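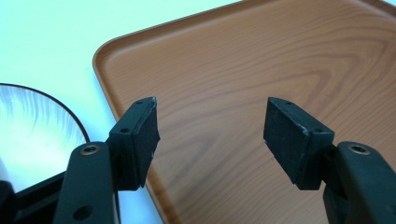

Ismael Bittencourt wondered under my last post whether a table-setting task really needs written rules, or whether good operators just pick them up by watching. Fair question, and I love it, because I spent most of July answering it for myself!

My answer is yes, write them down. Our sheet at Cilby grew out of a stack of demonstrations where everyone was careful and everyone was careful differently. One person closed the fingers before moving in, another came in wide open, a third paused over the dish to think (me, I'm afraid). Every habit was fine alone. Mixed together they made a set of 351 runs that I didn't want to train anything on.

So the first rule is about the start. Fingers open, nothing between them, and the tray clear before anyone says go. If you bump something during setup, put it back on its mark and begin again -- don't fix it on the run.

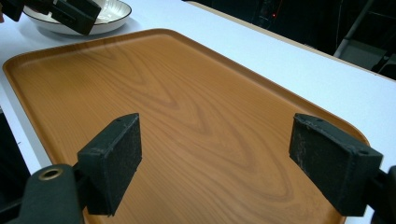

The second rule covers sharing the space. With two grippers over one table, agree out loud which side moves first, and the other one holds still until the first has backed away. I borrowed the wording from an old Fitance work sheet and it has held up beautifully. We threw out 84 runs before we had it, mostly for near misses over the dishes.

Third, inspect the pads. Scuffs are fine. A pad that has started to lift is not, and neither is one you wouldn't trust with a full cup. Write the change down with the run number, even if you only swapped one side, so that whoever looks at the data later can see where the grip changed.

And then there's ceramic, my favorite part! Glazed pieces are slippery and they chip, so we close slowly, lift a little, wait a beat, and only then travel. Keep the lift low over the next dish. A drop from high up ends the session while you hunt for pieces.

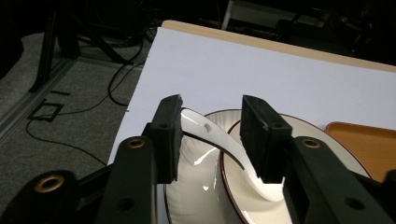 Soup spoon held just above the bowl.

I'm still arguing with myself about whether a failed grasp should stay in the set if the operator recovers cleanly. At the moment we keep it and tag it. If you do it another way, please tell me in the comments -- I'd love to compare sheets.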